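Notebook, lake survey, Kasirside
2022-04-01
Written by F. Iturra, with remarks from Ignacio where marked (IQ)

Continued from the March pages. We still work on the question of the "long back" in Lake Jenditen, the animal that people on the north shore have reported for many years. To repeat for colleagues who open only this page: we do not try to prove that there is an animal. We try to learn what a person on the shore can see at a known distance, and how well this person can say the size afterwards. The old reports give lengths, and everybody quotes the lengths, but I did not find one page where somebody tested them.

Reading, morning. Finished the Snorradóttir collection, all 168 reports. She was very orderly. She wrote the place, the wind if the witness remembered it, and the witness's own words before any question was asked. I wish the later collectors did the same. In the later ones the question is often already inside the answer ("was the neck long?" – "yes, long").

I sorted her reports again, this time by the state of the water and without looking at the shape. Flat water is much more frequent than I expected. When I told this to Ignacio he said it is also when people like to stand and look at a lake, so we must be careful. He is right. We have no count of the people who stood there and saw nothing, and we will never have it for the old years. I write it in big letters on the first page of the draft.

Two reports I put aside, because I think they are the same event told by two cousins. The hour is the same and the boat is the same, but one says three humps and the other says one hump "like a turned boat". I do not throw them away. They are useful to see how far two honest people can go apart.

Decoy test, plan. We have the float that we built in March, dark canvas over foam, low in the water. The true length is written in a closed envelope and I did not tell it to the helpers. The float will be anchored at 80 meters from the jetty for the first group and moved farther for the second group. Everyone gets the same card and writes alone. After this they sit ten minutes, talk together freely, and write a second card. The difference between the first card and the second is what interests me most.

(IQ) I would like a third card one week later, by mail. In my experience memory grows most when the person has told the story at dinner.

Agreed, if we can pay the stamps.

We have 14 people who said yes. Four of them believe in the animal quite strongly, and one wrote a small booklet on it. I want them mixed in both groups. I do not want one group of believers and one group of doubters, this would become a debate and not a test.

Problem with the first wording of the card. I wrote "How long was the object?" and Ignacio said that "object" already tells them it is a thing. We tried "animal", worse. Now it says "What did you see, and how large was it?" Not elegant, but I have no better. If a native speaker reads this, please correct on the paper draft, not here.

Sound. The hydrophone from Ralleck is back from repair and I left it running in the tank through lunch. It has a hum which I believe comes from the pump, as it goes away when the pump is off. Everything below 2000 Hz I would not trust yet. The "groaning" recording that the hotel plays to the guests has most of its energy exactly there, so before we say anything about it the hum must be gone. I asked again for the original tape. The answer was friendly, but it was not a yes.

Afternoon, bench work. Cut the cards, numbered the envelopes. Each number is written by hand in the upper corner, and the list of numbers and names stays with Ignacio so that I read the cards blind.

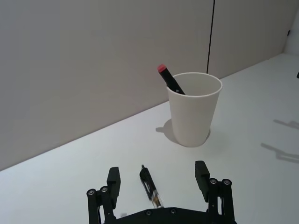 Marker in paper cup, bench.

Otters. I have to add a paragraph on otters swimming in line, as every reviewer will ask. I have one good observation of my own from the east inlet, and I admit that for a few seconds I was very excited. I did not have a card with me and wrote nothing until the evening, so by my own rules it is a weak report.

To do:
– second anchor line for the float, the old one is worn near the knot
– write to the archive about the missing pages after the Snorradóttir index
– check if the jetty can be closed for one morning
– pump off overnight, repeat the tank recording
– IQ to read section two of the draft, especially the part on flat water

Open question, for whoever has an idea: how do we treat a card where the person writes only "I don't know"? I would keep it as an answer. Ignacio would keep it too, but in a separate column.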